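Notebook, simulated cell, fruit pick from basket

Wed 20 November

Present: me (Liudmyla), Halvard in the morning, Kurniawati after lunch.

Continuing with the grasp slipping problem from the Timstead branch. Status when I opened the cell today: arm loads, table and basket load, base light is blue, no errors in the log. But the reset was still using the old basket pose from September, so the first three runs are worthless and I deleted them. Please, whoever changes the basket pose, change it also in the reset file. They are two different files and they do not know about each other.

Set up after correction:
– basket on the round table, long side parallel to the front of the view
– speckled mat on the basket floor, collision on
– gripper approach from above, fingers open to the full width
– closing force 12 N, before it was 60 N

Halvard thinks that 60 was left by Ylva when she tested with the metal parts. For fruit it is much too high, the contact solver pushes the object out between the fingers like a wet soap.
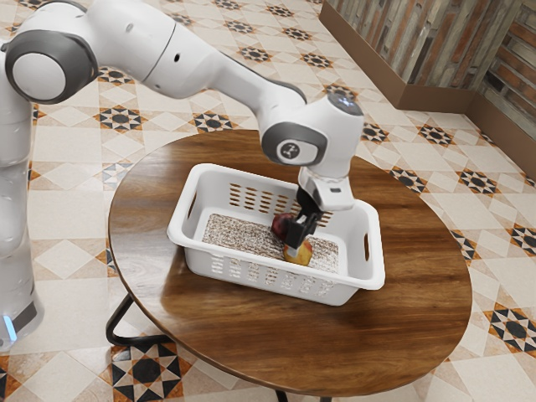 The second thing I looked at was the mat. Its collision mesh was made from the visual mesh, with all the small bumps, and every bump was a contact. I replaced it with a flat box of 3 mm and kept the texture only for the eye. Step time became much better and the fruit does not tremble any more when it rests. I should have done this first.

Then the basket walls. The slots are real holes in the collision model, this is how Nyberg delivered it. I do not want to touch it now, because Kurniawati uses the same file for her finger clearance test. But I note that the finger tip can catch in a slot if the approach is too close to the long wall. I added a margin in the planner and wrote it in the config with a comment.

Wrist: the tool offset was wrong by a small amount in the vertical. I found it when I commanded the fingers to touch the table top and they stopped above it. Measured again from the flange, corrected, saved as tool 3. Do not use tool 2, I will remove it when Ingvild confirms that her scripts do not call it.
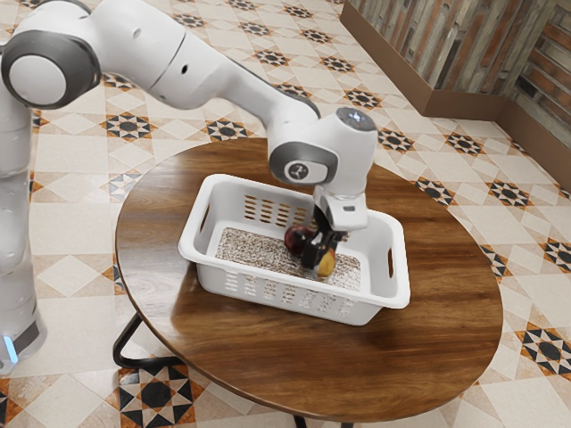 Kurniawati asked if we should lower the lift speed also. I tried it with her and we left it as it was. If we change force, mat and speed on the same day we will not know later which one helped.

After lunch we ran the batch with random seeds, 63 runs. Failures are of one kind only: the fruit lies against the short wall under the handle opening, and the planner finds no approach with the new margin. It gives up correctly and goes home, so this is safe but not useful. Maybe the margin can be smaller on the short walls, where there are no slots near to the fingers. To discuss with Halvard.

Small things:
– the reflection on the table top costs render time, switch it off for batch runs
– log folder was nearly full, moved the Grunwood runs to the archive disk
– joint limits file is now read only, ask me before you edit

Open: tool 2, short wall margin, and somebody must tell Nyberg about the slots.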